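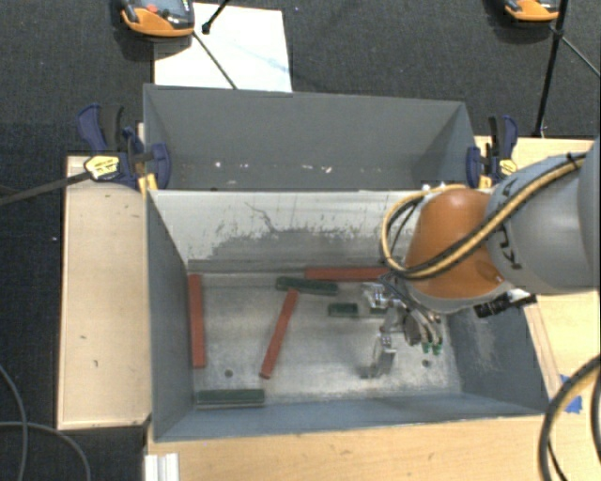

プレス工程における騒音低減対策の検討
クラスナー(Clusunar)実習班 最終報告書

1. 緒言
本報告は、板金部品を製造するカブレラ工場のプレス工程を対象として、作業者の騒音ばく露の実態を調査し、発生源における低減対策を検討した結果をまとめたものである。同工場では耳栓の着用が徹底されているが、保護具のみに依存する管理には限界があり、工学的対策を優先すべきであるとの観点から本課題を設定した。

2. 対象工程の概要
対象は小型プレス機2台と、打ち抜いた部品を受けるシュートおよび回収箱からなる区画である。プレス機はウンダノ(Undano)製の機械式であり、部品の排出には圧縮空気の吹き付けを用いている。調査期間は11月の操業日とし、通常の生産条件を変更せずに測定を行った。期間中に記録したプレス動作は1,107回である。

3. 測定方法
騒音計は作業者の耳の高さに設置し、A特性等価騒音レベルおよびピーク値を記録した。測定点は作業位置、シュート出口、隣接通路の各点とした。測定の前後には音響校正器による確認を行い、指示値のずれが許容範囲内であることを確かめた。暗騒音は昼休み中の機械停止時に測定した。また、排出用空気の影響を分離するため、工場側の立会いのもとで、打ち抜きを行わず空気のみを噴出させた状態の測定も実施した。

4. 結果
作業位置における騒音の主要因は、打ち抜き時の衝撃音、圧縮空気の噴出音、および部品がシュートの鋼板に衝突する音に分けられた。周波数分析では、噴出音は高い帯域に広く分布し、衝突音はシュート板の共振に対応する狭い帯域に集中していた。シュート出口では衝突音が支配的であり、打ち抜き音を上回る場面も認められた。
隣接通路では各音源の寄与が重なり、発生源の特定は困難であった。壁面からの反射の影響も考えられるが、本調査では定量化に至っていない。

5. 対策の検討
(1)排出用空気
現在のノズルは単純な開口管である。低騒音型ノズルへの交換に加え、噴出時間を部品の排出に必要な長さに限定することを提案する。現行の設定では、部品が金型を離れた後も噴出が続いている。
(2)シュートおよび回収箱
落下高さを46 cmから20 cmに縮小するとともに、シュート裏面に拘束型制振材を施工する。制振材の選定に際しては、切削油の付着による接着力の低下に留意する必要がある。内面へのゴム張りも候補としたが、打ち抜き端面による摩耗が早いと予想されるため、交換の容易なボルト止め方式を条件とした。
(3)囲い
プレス機全体を覆う囲いは効果が大きい反面、金型交換時の作業性および放熱に課題がある。部分囲いとする場合は、材料の送入口に吸音材を内張りしたトンネルを設けることが望ましい。既存の安全インターロックとの干渉については、メーカーへの確認を要する。

6. 考察
費用と施工期間を考慮すると、まず(1)および(2)を実施し、再測定の結果を踏まえて(3)の要否を判断することが妥当である。同種の対策を先行して導入したクラデルデン(Cladelden)工場では、制振材の剥離が点検時に発見された例があり、定期点検項目への追加が必要と考えられる。
なお、本調査の測定は特定の部品を生産している期間に限られる。板厚の大きい部品では打ち抜き音の寄与が増すと予想され、対策の優先順位が変わる可能性がある。

7. 今後の課題
個人ばく露計による終日測定、反射音の寄与の評価、ならびに制振材の耐油性試験を次年度の班に引き継ぐ。測定記録および校正記録は実習室に保管している。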